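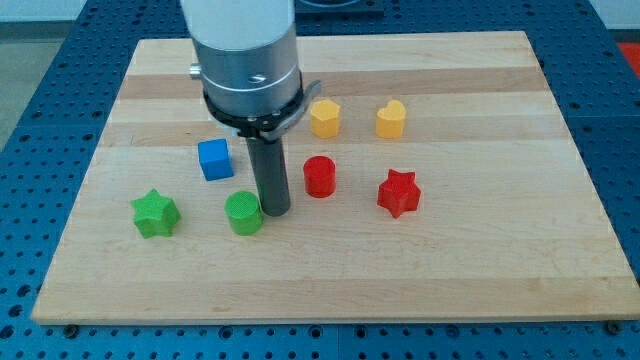
5 Aug 2020

I bought a box of secondhand blocks last month and have been sorting through it in the evenings. It came from the Piltaletti shop on the edge of town, the one that sells old school stock and whatever comes out of closed daycare centers. The box had no lid and no list of contents. The tag said $30 and I paid that.

Most of what I own in this line is plain cubes and planks. What I wanted was the odd shapes: cylinders, prisms with five or six sides, hearts. You can build a wall from cubes all day, but you need the others if you want a tower with a proper top on it or a gate that looks like a gate. The heart is the hardest one to use. It will stand flat with the heart facing up and you can put something on it, but the edges don't line up with anything. I mostly leave hearts for last.

The colors in the box were yellow, red, green and blue, with a few bare pieces that didn't seem to belong to any set. I counted 217 pieces once I had taken out the puzzle parts and a domino. Of those, 98 were cubes, so a bit less than half. I had hoped for fewer cubes.

Sorting took four evenings. The first evening I sorted by color, and that was a mistake. A pile of green things looks very neat but you still have to dig in it for a cylinder. On the second evening I started over by shape and kept the colors mixed. That works much better for building. Cylinders go in the long tin, prisms in the square one, and cubes stay in the box they came in. The hearts have a jam jar.

I like a matte block better than a shiny one. Gloss paint slides, especially when two painted faces meet, and a tall stack of glossy blocks will creep sideways if somebody walks across the floor. A slightly rough surface holds. It also shows fingerprints less. The drawback is that dirt gets down into the surface and won't come off with a dry cloth. I go over each one with a cloth wrung out in warm water and a drop of dish soap, then leave them on a towel overnight. I don't soak them. I soaked some in October a few years ago and the paint lifted at the corners.

For a building surface I still think a wooden board is hard to beat. The butcher-block kind, made of strips, is heavy enough to stay where you put it, and the lines between the strips are handy for keeping a row straight. Pale wood is good too because every color shows up on it. I tried building on a tablecloth and on a rug and gave up on both. My own board is a kitchen one from Kornness that was too big for the counter. It had been standing behind the fridge. I sanded the top lightly and rubbed in some oil, and gave it a week before I put anything painted on it.

If your table has holes or grooves in the top, put a board over it. Small pieces tip on an uneven surface and the thin prisms are the worst for this.

I also bought a set of new blocks from Hidamora to fill in the cylinders, and they don't match. The old cylinders are a little thicker and the new red is closer to orange. Side by side on the board it bothers me, though in a finished building I stop seeing it. The older ones might be Tomić, going by the size, but there is no stamp on any of them and I can't be sure. If you have a marked set I would be glad to know how tall the cubes are.

What I have been building so far is small. Seven or eight pieces, spread out first so I can see all of them, then put together slowly. I find I make better things that way than with the whole box tipped out. Last night it was two cylinders with a prism across them and a cube on top, and I left it up until breakfast.

Still to do: the bare pieces. I may leave them as they are, or oil them like the board. I have half a bottle left – it would be enough. The domino is a double three, if anyone is short of one.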